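Home | Notebook | Cells | Fault log | Parts | Search
Print this page | E-mail this page

Cell notebook, Bulel bench, tabletop arm
13/03/2020
Entry by Kyung-hwa Yoon. Cleiton on the pendant, Zoi on logs.

Fault: unplanned downward move during reach, protective stop on joint 4. No injury. No damage found so far except a pressed mark in the foam under the cloth. Arm is locked out until the items at the end of this entry are closed.

Task was the fruit and tableware set: pick apple, place on plate, retreat to home. Same script as the Cernemdale runs, Rocha controller, wrist camera and fixed camera both recording. Speed override at 85 percent. I had wanted it lower after the cloth was changed and did not say so loudly enough, so that one is mine.

Sequence from the log. Homing normal. Gripper open and close check normal. Target selected, approach started. Partway through the lateral move the commanded height of the tool dropped in a single control cycle. The arm followed it, as it should. The fingertips met the cloth, the motor current on joint 4 climbed, and the controller stopped the arm on the following-error limit. Cleiton hit the e-stop at nearly the same moment. Zoi puts the controller first by a small margin, but the two clocks are not synchronized well enough to argue over it.

The force threshold did not trip. It was set to 100 N in the cell file and should have been far lower for this job. The following-error limit is a tracking check and was never meant to protect anything. We got a stop out of it by luck.

First suspicion was the wrist camera cable, given its history. Swapped it for the spare, flexed both through the full wrist range, no dropouts on either. Frame counter in the log is continuous through the fault: 3,215 frames, none missing. Cable is not the cause. I have put the original back so that we are not changing two things at once.

Second suspicion was the depth estimate. The height of the table plane is refit from the wrist view during the approach, and the fit is seeded from the line crossings on the tablecloth. That was a convenience from July, when the cloth was glued to a board and the grid really was flat and square. The cloth on the bench now is loose. It has creases, and the lines wander where it has rucked up.

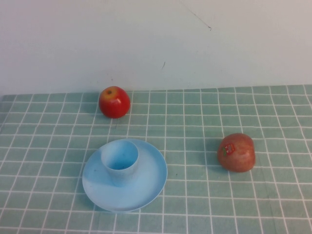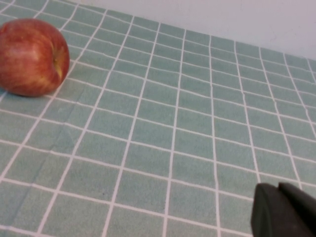 Fixed camera first, then wrist camera, both from this setup.

Replayed the recorded frames through the fit offline. On most of them the plane comes out within a few millimeters of the taught height. On a short run of frames the fit locks on to the wrong row of crossings, one grid square off, and the plane tips. Tipped plane, wrong height at the tool, and the motion layer accepts it without question. The replay reproduces the drop at the same place in the log every time. I am satisfied this is the cause.

What I do not understand yet is why the residual on the bad frames is low. A fit that is one row off on a regular grid ought to look good to itself at the far end, where the squares are small, and bad up close. Zoi thinks the near crossings are being thrown out as outliers before the residual is computed. If so, the residual is only telling us about the points that already agree. She will print the rejected set per frame.

Things we ruled out:
Payload setting. Correct for the gripper as fitted.
Tool center point. Rechecked against the pin, no shift.
Loose base bolts. Torque marks all lined up.
Brake on joint 2. Held with power off, no sag at the wrist.
Operator input. Pendant log shows nothing between start and stop.

There is no sanity check between the plane fit and the motion command. I went looking for one, sure that we had written it. There is a function with the right name and it is called only in simulation. Daiane found the old change note: it was switched off on the real cell during the Clavwood demo after it kept rejecting good fits, with a line saying to turn it back on afterward. No owner on the note.

Near-miss form filled in and sent to Cauã Lopes. He asked whether a hand could have been under the tool. During the run, no, we stand behind the tape. During setup, yes. Cleiton had been reaching in to place the objects with the arm enabled and paused, and the refit runs while paused. The motion layer ignores it in that state, but I would not bet fingers on the state flag. New rule from now on: drives off before anyone reaches over the table, and the person reaching in holds the key.

Inspection after the stop. Fingers parallel, pads seated, no play in the wrist. Ran the gripper through open and close by hand jog, current trace is the usual shape. Joint 4 gearbox quiet by ear over the full range at low speed - I would still like a proper backlash measurement, as the last one is 2,000 cycles old.

To do before unlock:
1. Plane height fixed to the taught value. Refit disabled in the cell file, not just in the script. (Zoi)
2. Height check back on for the real cell, with a hard floor above the table that no command can pass. (me)
3. Force threshold lowered and tested against the scale, three directions. (Cleiton)
4. Cloth pulled flat and clamped, or replaced with the plain one. (Daiane)
5. Backlash on joint 4. (me)
6. Search the cell file for anything else marked temporary. (Zoi, Daiane)

First motion after unlock will be at 10 percent override with an empty table and one person on the e-stop doing nothing else. Cauã wants to be present for it.

Recordings from the faulted run are kept whole on the bench drive, read-only. Please do not trim them. The replay script needs the frames from homing onward or the seed comes out different and the fault does not appear.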